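Bring Back the Plain Old Table

My building in Prustwood is redoing the ground floor room. Good. It needed it. The ceiling had that brown stain shaped like Florida for as long as I've lived here, and the radiator only worked if you kicked it. So no complaints about the ceiling or the radiator. My complaint is about the furniture plan, which got taped up by the mailboxes in December and which I have now read more times than my lease.

No tables. Sofas, yes. Two of those tall counters with stools. A "soft seating cluster." Something called a nesting pouf, from a catalog outfit named Golel. But not one flat thing at normal height where a person can sit down, put their stuff out and do something with their hands.
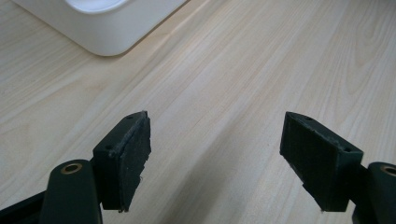
Light wood, nothing fancy. More of these please.

I get why it happens. Tables look boring in a drawing. A sofa says relax, a counter says laptop and coffee. A table just sits there. It looks like homework. And whoever draws up these plans is thinking about how a room photographs, not what goes on in it at four in the afternoon when the rain is coming down and eight people want to be someplace that isn't their apartment.

But think about what you've done at a table in the last week. Sorted mail. Wrapped a present. Fixed a zipper. Helped a kid with fractions. Ate soup. Try any of that on a pouf. I tried to fill out a tax form on a low sofa once, at the clinic, and ended up kneeling on the carpet like I was praying to it.

And the counters. Don't get me started, ok I'm started. A tall counter is fine if you're 25 and your knees work. My mother is 91. She is not climbing a stool. She isn't going to say so either, she'll just quit coming down, and then everybody will wonder why the older folks don't use the nice new room.
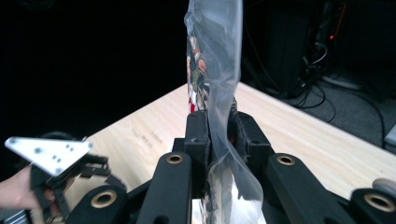 Same thing happened at the Urari branch library, which I loved. They had six big square tables, scratched up, gum underneath, the works. People did puzzles on them. A guy repaired watches. There was a knitting bunch that took up a whole corner and were louder than the kids. Then came the refresh. Tables out, pods in. A pod is a chair with blinders. You go in alone and come out alone. The knitters moved to the donut shop and the donut shop has been a better library ever since.

That's the part that bugs me most. You can sit across from a stranger at a table and it isn't weird. You've both got something in front of you. You can look down. If you feel like talking you ask what they're working on, and if you don't you keep at it. Sit facing a stranger on a sofa with nothing between you but air and see how long you last. I give it seven seconds.
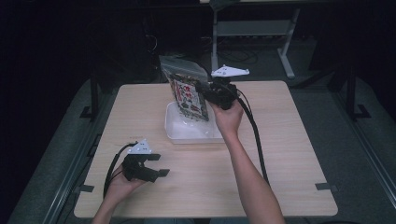
Square table, two hands busy. Plenty of room for both.

People tell me tables get messy. Sure. Somebody leaves crumbs, somebody leaves glue. You wipe it. Have you ever tried to get glue out of a sofa? The old table in our room had a burn mark, a lot of ballpoint, and one leg propped on a folded matchbook, and it outlasted three couches that I know of. Nobody ever had to send it out for cleaning.

Others say tables are for work and this should be a place to unwind. Well I unwind by doing stuff. Lots of us do. Shelling peas is unwinding. Cards are unwinding. Not everyone's idea of rest is leaning back with a phone over their face.
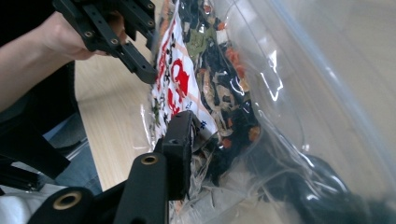 Cost isn't it either. I looked. One of those counter units with stools costs more than four plain tables from Chacko, the restaurant supply place out past the overpass, and theirs come with chairs. Ugly chairs, I admit. They stack though. You want floor space for a birthday party, stack em and shove the tables against the wall. Try shoving a seating cluster. It's bolted to it's own lamp.

So here is what I'd like. Keep one sofa. Keep a pouf if somebody is really in love with the pouf. Then put in tables, regular height, and light you can read by, and an outlet that isn't behind the ice machine. Leave them alone after that. Don't program them or put a sign up saying Maker Zone. People will find them.

The sheet by the mailboxes has a space at the bottom for comments. It's about an inch tall. I wrote TABLES in it, and by last night there were more in different pens underneath, going down the margin. Go add yours, there's still room on the back.

Posted 2/1/23

Contact | Copyright, all rights reserved | Back to top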